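Product notes: Akolgo two-arm bench kit

Akolgo has released the second revision of its two-arm bench kit, and Fliltel has been evaluating one since September. The kit ships as two arms, two parallel grippers, a controller and a set of table clamps. Carolina Moreira ran the evaluation, with Danish Jadoon handling the control software.

Setup took one afternoon. Most of that went to clamp position: the arms need a shared work area in front of the operator, and the manual gives only one recommended spacing. Jadoon moved the left base 35 mm outward from that figure to gain wrist clearance when the gripper is rolled over for a pour. Calibration has to be repeated after any such change.

Pouring was chosen as the main test because it loads the wrist at an awkward angle and punishes jitter. One arm holds and tips the bottle; the other stays near the glass with its gripper open and can steady it on command.
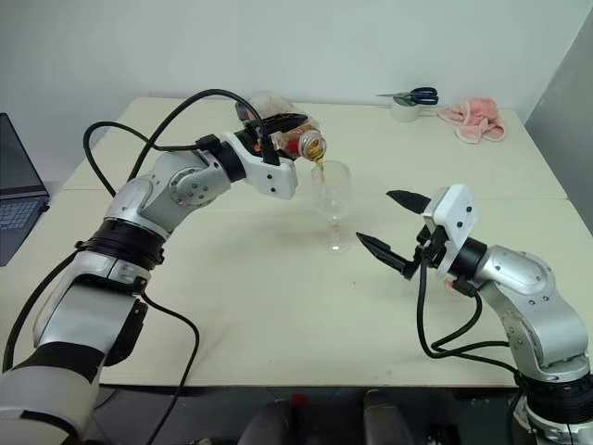
The revised wrist controller allows tilt rate to be capped separately from travel speed. With the cap at 10 degrees per second, flow at the lip stayed even enough for a stemmed glass. At the factory setting it did not, and the first pours overshot. The cap is stored per task, so it does not slow down other routines. Over the full evaluation the kit logged 1,374 task cycles with 5 controller faults, all cleared by a restart.

Two complaints. Cable routing is left to the user, and the gripper leads need enough slack for full wrist rotation, which means loops that must be kept clear of the work. The fingers are also narrow for round objects. Awuor Swai at Altoseck, who tested the first revision, reported the same thing and fitted rubber sleeves.

Akolgo sells the kit with or without the controller. Replacement fingers are a separate order. Fliltel's task files and clamp measurements are available to subscribers on request; write to Lachlan Kerr at the newsletter desk.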